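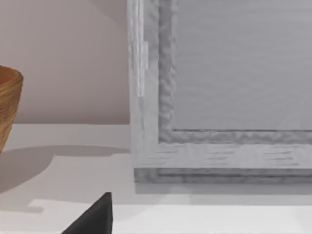 Abb. 1: Schalenförmiger Korb mit feinen waagerechten Bändern und verdicktem Rand (Computergrafik)

Lehrmaterialien > Gestaltung und Werkstoffe > Grundlagen der Flechttechnik > Skript 7

Stand: April, Redaktion Lehrmittel der Werkschule Nimmont

Skript 7: Gefäßformen in Wulst- und Flechttechnik

1. Gegenstand der Einheit

Die Einheit behandelt den Aufbau runder Gefäße aus pflanzlichem Material. Vorausgesetzt werden die Kenntnisse aus Skript 6 (Materialvorbereitung, Einweichen, Sortieren nach Stärke). Die Herstellung von Deckeln und Henkeln ist nicht Teil dieser Einheit.

2. Begriffe

Wulsttechnik: Ein Strang aus Gras, Stroh oder Bast wird spiralförmig gelegt und mit einem Bindefaden an der jeweils vorhergehenden Runde befestigt. Die Wandung entsteht ohne Gerüst.

Flechttechnik mit Staken: Aufrecht stehende Staken bilden das Gerüst, durch das die Fäden geführt werden. Üblich sind Weide und Peddigrohr.

Wandung: Teil des Gefäßes zwischen Boden und Rand. Bei schalenförmigen Körben weitet sie sich nach oben (vgl. Abb. 1).

Rand: Abschluss der Wandung. Er nimmt die Belastung beim Tragen auf und wird in der Regel stärker ausgeführt als die Wandung.

3. Aufbau in Wulsttechnik

3.1 Boden. Der Anfang des Strangs wird angeschrägt, fest umwickelt und zur Schnecke gelegt. Die ersten Runden sind eng zu binden; Lücken in der Mitte lassen sich später nicht mehr schließen.

3.2 Übergang zur Wandung. Der Strang wird auf die vorhergehende Runde gesetzt und leicht nach außen versetzt. Das Maß des Versatzes bestimmt die Neigung. Ein gleichmäßiger Versatz ergibt eine gerade, kegelförmige Wandung, ein abnehmender Versatz eine gewölbte Schale.

3.3 Verlängerung. Neues Material wird fortlaufend in den Strang eingeschoben, bevor dieser dünner wird. Die Stärke ist mit der Lehre zu prüfen.

3.4 Abschluss. Das Ende des Strangs wird über eine längere Strecke ausgedünnt und mit dem Rand vernäht. Eine zusätzliche Umwicklung ist zulässig.

4. Übungsstücke

Stück A: Schale, oberer Durchmesser 200 mm, Höhe 100 mm, Wulsttechnik, Material nach Wahl.

Stück B: Korb, oberer Durchmesser 375 mm, Staken aus Weide, einfacher Zuschlagrand.

Für beide Stücke ist eine Schnittzeichnung anzufertigen, aus der Bodendurchmesser, Neigung und Randstärke hervorgehen. Die Zeichnung ist vor Beginn der Arbeit vorzulegen.

5. Bewertung

Beurteilt werden die Rundheit des Bodens, die Gleichmäßigkeit der Lagen, der Sitz des Randes und die Übereinstimmung mit der Zeichnung. Farbunterschiede des Naturmaterials führen nicht zu Punktabzug. Nachträglich lackierte Stücke werden nicht angenommen.

6. Hinweise zum Material

Peddigrohr und Bindefaden werden über das Materiallager Varkero ausgegeben. Weide ist spätestens am Vortag anzumelden, damit sie eingeweicht werden kann. Angebrochene Bündel sind trocken und luftig zu lagern. Zur Vertiefung steht im Lesesaal die Mustersammlung Mets zur Verfügung; eine Ausleihe ist nicht möglich.

© Werkschule Nimmont, Standort Numgate | Kontakt | Impressum | Nach oben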